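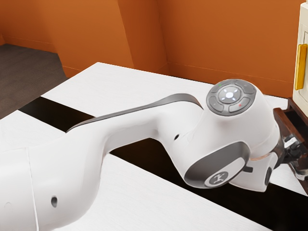 2 min read

Odau's first permanent store, on a corner lot in Clinbridge, has 122 square meters of sales floor and 71 hanging rails' worth of stock, most of it outerwear. Kyu-ri Yang, the brand's head of store planning, put the fitting rooms in the center and the registers along the back wall.

"We ran three short leases before this one," she said. "In all of them the line for the fitting rooms crossed the line to pay. The plan starts from fixing that."

The rooms are arranged in a ring with two entrances. Each has a bench, a fixed mirror and a dimmer with 5 settings. Yang had asked for more. The electrical contractor, Adjei, talked her down.

"You want people to see a navy coat as navy," she said. "Past a certain number of settings they stop using the dimmer at all, and the coat gets judged under whatever the last customer left."

The rails came from Rimer and are bolted to floor tracks, so a bay can be moved overnight by two people. Jocelyn Layug, who manages the store, has moved the front bay twice since opening in November. Knitwear went to the window first and sold slowly there. It now sits beside the fitting rooms, within reach of anyone waiting.

"It's a try-on item," Layug said. "People don't pick it up on the way in - they pick it up when they're already holding something else."

Rent is fixed for the first two years, then tied in part to sales. Yang would not give the figure. She did say that the store needs some 97 transactions on an average day to cover its costs, and that returns of online orders are left out of that count.

A second site is under review. Yang said it would be smaller, with the same ring of rooms and a separate counter for alterations, which in Clinbridge are handled at the register and hold up the line after 5 p.m.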